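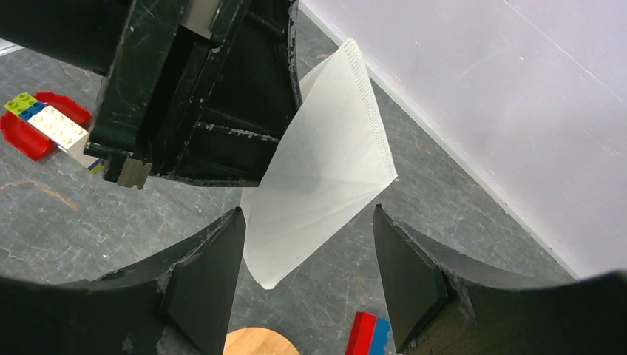 Search this site Enter keywords Go

Kiprono Kioko
26 September 2019

Right, napkins. We've got 200 places to set for the Clatesholm hall supper and I've somehow become the paper napkin person. I am LOVING it. A thread.

Print | E-mail

First thing – don't turn your nose up at plain white paper. The ones with an embossed border look terrific once they're folded, because you get that little row of ridges running along an edge and it catches the light. Free decoration!

My go-to is the simple diamond. Open the napkin to a square, bring one corner over towards the opposite one, and stop a finger's width short so a bit of the back layer peeks out. Turn it so a point faces the guest. Done, next one.

Run your thumbnail down the fold once and leave it alone. Cheap paper goes fluffy if you keep fussing, and I've binned plenty learning that.

Thin ones love to stick together in the packet. Give the whole stack a flick like a deck of cards before you start, or you'll be handing someone three serviettes and the next person none.

Mum says serviette, I say napkin, the packet says both. Moving on.

Colour! I had my heart set on a maroon one from Malthorpe but plain white on a dark tabletop is gorgeous, really crisp, and if gravy hits it you just grab another. White it is.

Best fold for a windy verandah: roll it around the cutlery and tuck the end in. I tried tents outside in January and spent the arvo chasing them across the grass, laughing my head off.

Someone asked about fans. Fans are fab! But paper fans want a glass to stand in, and they spring open again if you look away. I'd save them for a table of eight.

Storage tip – an old biscuit tin, flat, folded edges all facing the same way. Mine are stacked in two tins on top of the fridge and they look so neat I keep lifting the lid for a squiz.

Tomorrow night I'm having a crack at the pocket fold, the one where the cutlery slides in at an angle. If you've got a favourite that works on thin paper, send it over, I want to try them all!

Print | E-mail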